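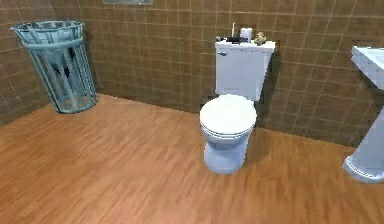
Mice in the loft: is a contract worth it?

Home and Garden > Pests and Unwanted Guests

plumbline_pete
Started 2026-04-11

Evening all. We've had mice in the loft since December. I know it's mice because I've met one. It looked at me the way my father-in-law does when I get the good biscuits out.

I rang two firms. Flallby want £473 for a year, which buys you four visits and "unlimited call-outs subject to fair use". I asked how many mice counted as fair use and the chap said he'd have to come back to me. The other lot, Ludwood, want £100 for a single visit and will do what they call a full proofing survey for another £50, knocked off if you go ahead with the work.

It's a 1930s semi, end of the row, with a field behind. Next door keep chickens and deny everything. Is a yearly contract ever worth it for mice, or am I paying for a man to put down the same blue stuff I can buy myself?

gravelqueen
Don't sign anything for a year. Mice are a hole problem. You have a hole. Find the hole, fill the hole, then trap whatever's left inside. I did ours with wire wool, a tub of filler and a lot of lying on my side saying things my mother wouldn't like.

Look where pipes come in. Kitchen waste, gas, the outside tap, that sort of thing. If you can get a biro in the gap, so can a mouse.

Oddjob Wendelin
Gravelqueen is right about the holes but I'd disagree on the rest. I did this for a living for a good while (Wendelin Baumgartner, retired, knees gone) and most people who "fill the hole" fill one hole. They miss the one behind the bath panel. Then in the autumn they're on here again with the same title and a new user name.

A survey for fifty quid is a fair price if whoever does it really looks. Ask if he's going in the loft, under the sink and round the outside. If he says he can tell from the hall, make him a cup of tea and send him home.

plumbline_pete
Thanks both. I have found a gap behind the toilet where the soil pipe goes out. I could get a biro in it. I could get a pencil case in it. Is wire wool enough there or does it want mortar?
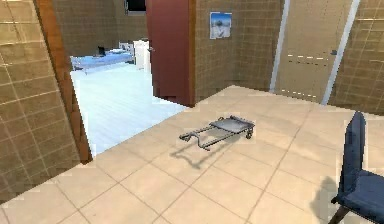 Also, the wife has ordered a pair of plug-in things that make a noise only mice can hear. Plarnska, they're called. She has one in the kitchen and one on the landing. I have been told to keep my opinions to myself until the end of the month, so I'm bringing them here.

gravelqueen
Mortar, with wire mesh behind it. Wire wool goes rusty on an outside wall and you get a brown streak down the brickwork that everyone will assume is something worse.

As for the plug-ins, my sister had some. The mice nested behind the sideboard it was plugged in next to. I think they liked the company.

Terry_from_the_allotment
I'll stick up for the plug-ins. Had them in my shed two winters and not one mouse.

gravelqueen
Did you have mice before?

Terry_from_the_allotment
No. But I'd like to see them try it now.

Oddjob Wendelin
I've taken dead mice out from under those gadgets and live ones too. Save your money for traps. Ordinary wooden snap traps, set at right angles to the wall with the bait end touching the skirting. Peanut butter, a smear the size of a pea. People load them up like a carvery and the mouse eats round the edge and goes home.

More traps than you think you need, too. Don't put one out and wait a week for news.

hen_and_pickle
Chicken keeper here, since we've been brought into it. It isn't the hens. It's the feed, and it's only the feed if they leave it out overnight. Ask them nicely if it goes in a metal bin with a lid. If they're using the sack it came in, there's your canteen.

Also please don't put poison down if there are hens next door. Or owls. Or a cat who regards the whole road as hers.

plumbline_pete
It's the sack. I can see it from the back bedroom. I hadn't realised I was allowed to have a view on it.

Mr_Le_Goff_says_no
Unpopular opinion, but I've had a contract with Flallby for years and I'm happy with it. I don't like lofts, I don't like mice, and I don't want to be on my side behind a toilet with a trowel. The man comes, he goes up, he comes down and says "all quiet". I'd pay the money for the "all quiet" alone.

gravelqueen
You're paying £473 to be told there aren't any mice. I'll tell you that for £50. I'll ring up and everything.

Mr_Le_Goff_says_no
Do you do weekends?

Oddjob Wendelin
To be fair to him, a contract makes sense for some. If you've got a food business, or you're away a lot, or you can't manage a ladder, then pay for it. For a semi with a pencil-case hole behind the loo I'd get that hole shut first and see how you stand. Do read the small print about what proofing they include. Plenty of them bait and don't block, and if you only bait then you're simply feeding the field.

Pete, when you go up in the loft, wear a mask and don't sweep up the droppings dry. Spray them down with disinfectant first, leave it a bit, then wipe up with kitchen roll and bag it. Gloves on throughout.

plumbline_pete
Noted. I've booked the Ludwood survey for Tuesday and asked him the three questions. He said yes to the loft, yes to the sink, and "depends on the weather" to the outside.

Spoke to next door about the bin. She said she'd been meaning to talk to me about my mice getting in with her hens.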